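Cliddale completes window and sill refurbishment at Votthorpe

For release: April

Cliddale has completed the replacement and refurbishment of windows at Votthorpe, a converted mill building divided into shared workrooms and small offices. The contract covered 90 openings on three elevations and was carried out with the building in use. Work to the fourth elevation, which faces the service yard, was excluded from the contract and will be let separately.

The original windows were single glazed and had been repaired at different dates with sections of differing depth. A condition survey recorded failed putty on most of the north elevation, distortion in the opening lights of the upper floors and corrosion at the sill line. The survey recommended replacement of the glazed units throughout, with the existing stone sills retained wherever sound.

The new units are from the Gindex range and are divided by black metal frames. The standard opening on the workroom floors is 1559 mm high, measured from the finished sill to the underside of the head. Openings on the top floor are shorter at 1459 mm, to suit the lower ceiling. The two heights share the same frame section, latch and seals, so that one stock of spares serves the whole building.

Where the opening is wide enough, the window is arranged in three panes. A smaller side pane carries a horizontal bar and a latch. The centre pane is the largest and is fixed. This arrangement was adopted after a trial on the first floor, in which a wide opening light was found to foul desks and shelving placed close to the wall. Ventilation is taken from the side pane only, and the centre of the room can be furnished up to the sill line.

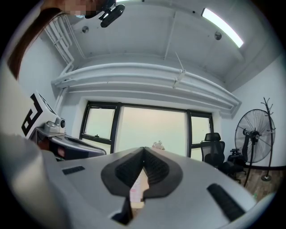
Three-pane window with black metal frames in a furnished room at Votthorpe.

Internal sills were renewed on all workroom floors. The former sills sloped towards the room and had been built up with filler in places. The replacements are set level and have a projection of 155 mm from the face of the frame, sufficient for small items to be kept clear of the work surface. Sills are fixed with concealed brackets and can be removed for access to the pipe run behind. Heavy items should not be stored on them, and occupiers have been issued with a load limit for each floor.

Munasinghe acted as glazing consultant and prepared the daylight assessment. Readings were taken at desk height in 12 rooms before and after the work. The assessment found that the larger centre pane gave a more even spread of light across the depth of the room, with the greatest change in rooms where the old windows had been divided into small lights. It also noted that glare is likely at desks placed square to the glass on the south elevation in the early afternoon. Blinds are not part of the contract. Fixing points for them have been formed in the head of every opening — occupiers may fit their own, subject to approval of the bracket type.

Rooms were released in pairs, with furniture moved away from the wall by the occupier before each start and returned after inspection. Tall furniture may stand partly across an end pane, provided that the latch on the opening pane remains within reach and the drainage slots at the foot of the frame are kept clear.

Frames should be wiped down with a damp cloth and mild detergent. Abrasive pads and solvent cleaners will damage the black finish and are excluded by the warranty. Latches are to be lubricated once a year and seals checked at the same visit. A maintenance schedule, a drawing of each window type and a list of spare parts have been placed in the building manual.

Defects noticed by occupiers should be reported to the Votthorpe building office, quoting the room number and the number stamped on the inside of the latch plate.

Notes to editors

Cliddale is a building contractor working on the repair and adaptation of former industrial premises. Dimensions given in this release are nominal.

Enquiries should be directed to the Cliddale press office.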